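Wrist camera sees mostly sleeve and loose cable -- how do you all manage this?

Posted by Kenta Maruyama in Home and Shared Workshop Builds
3 April 2025

I have a two-finger arm on a stand in our shared workshop. The arm wears a padded fabric sleeve I sewed myself, dark gray, thick, with plenty of extra length so the elbow and wrist can move. I added it after I pinched my hand between two links. It works fine for that and I don't want to go back to a bare arm.

The problem is the wrist camera. It is a small one on a short bracket, and it looks past the fingers toward the floor. When the wrist is turned one way I get a good view. When it is turned the other way the sleeve bunches up and fills a big part of the picture. I am trying to teach the arm to pick up loose parts near a white tube rack I put together, and the part is often hidden at the moment I need to see it.

The second thing is cables. I have a yellow one and a bunch of thin gray ones near the rack. They hang and loop wherever they want. My detection script picks up the yellow one as an object quite often, and I worry about a finger hooking one of the gray ones. 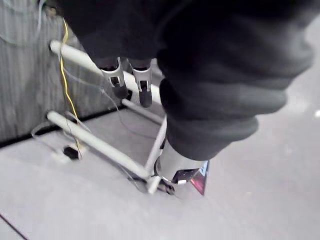
View from the wrist camera with the fingers over the rack. Sleeve at top and right, yellow cable on the left.

What I have tried so far:

Pulling the sleeve up toward the elbow and holding it with a rubber band. It slid back down within an hour.

Moving the camera bracket out. The view got better but the camera hit the rack when the arm reached low, so I moved it back.

Masking the sleeve area in software. This works until the wrist turns, and then the mask is in the wrong place.

The arm control is a Hastach board and the vision part runs on an old desktop computer under the bench. I save 500 frames per run and throw out the bad ones by hand. On the last run I kept 97. I would like to fix the cause so I don't have to do that every evening. I can sew and I can print small parts, but I don't have a machine shop and would prefer not to take the wrist apart again.

Is there a usual way to do this? Also, would you fix the sleeve first or the cables first?

Tags: wrist camera, sleeve, cable routing, gripper

Chiharu Kubo
Member since August

I had the same trouble on a smaller arm. It comes from the extra cloth. You need slack at the elbow but you need very little at the wrist, and if the sleeve is one straight tube the slack goes wherever gravity puts it. In your picture it has all ended up in folds right beside the fingers.

What I did, in order:

1. Put the arm in the pose where the elbow is most bent. Mark the cloth on both sides of the elbow with chalk.

2. Put the arm in the pose where it is straight and mark again in the same places on the arm. The difference between the two sets of marks is the slack you need at the elbow. Add a little.

3. Sew an elastic channel above and below the elbow so the slack stays between them. I used wide flat elastic, the kind for waistbands. The narrow round kind cuts into the padding and rolls.

4. From the lower channel to the wrist, take the sleeve in until it just goes over the widest joint. If it will not go over, put a strip of hook and loop down one side and wrap it on.

5. At the wrist end, sew a flat cuff with no padding and fasten it to something that turns with the camera. This matters most. If the cuff is fastened behind the last joint, the cloth twists every time the wrist rotates and you get a lump.

Step 5 also helps with your mask. Once the cuff turns with the camera, whatever cloth is left in view should stay close to the same place, and a fixed mask is good enough.

Check the full range by hand with the power off before you run anything. My first cuff was too tight and the wrist motor stalled at one end of its travel. I let out the seam and it has been fine.

On padding, you could try something thinner for the last section. Keep the thick material over the links where you pinched your hand. I would not thin it there.

For your last question, I would do the sleeve first. You can't judge the cable problem well with that much of the view gone.

Takeshi Kobori

Cables first in my opinion. It takes one evening and costs next to nothing.

Run the gray ones along the bottom of the wall panel, on the black baseboard, with stick-on clips. Clean the baseboard first or the clips fall off. Anything that has to cross to the rack should go along a tube and be tied to it, not hang through the middle. I can see a thin gray wire hanging right through the middle of yours, and that is the one I would move before running the arm again.

For the yellow one, swap it for a gray one or cover it with gray braided sleeving. You don't need to train anything to ignore a yellow cable if there isn't one. If you can't swap it, move it behind the panel.

Also that shiny metal piece near the foot of the rack is going to give you trouble. It is picking up pink in your picture. Bright reflections change every time something moves, and my script used to report parts that were only reflections. Put matte tape on the faces.

I can't help with the sleeve. Mine has none.

Takumi Oshima

just buy a Velau wrist cam, much smaller

Comments

Kenta Maruyama: Thanks everyone. Chiharu, my cuff is fastened behind the last joint, so that explains the lump when it rotates. I will redo the lower half with the elastic channels. Takeshi, I have matte tape here and will do the metal piece tonight. The yellow cable is the only one I have in that length so it gets sleeving for now. Takumi, a smaller camera would still be looking at the sleeve, I think.

Chiharu Kubo: Leave the old seam in until you have tested the new one. It is easier to let cloth out than to put it back.

Yoshinori Imai: Is the Hastach board able to hold position with the wrist turned while you mark the cloth? Mine drops when I cut the power -- I have to prop it up.

Kenta Maruyama: It drops too. I use 2 foam blocks and a strap over the bench.

Takeshi Kobori: If you use the clips, leave a loop of spare cable at the rack end so you can still move the rack for cleaning.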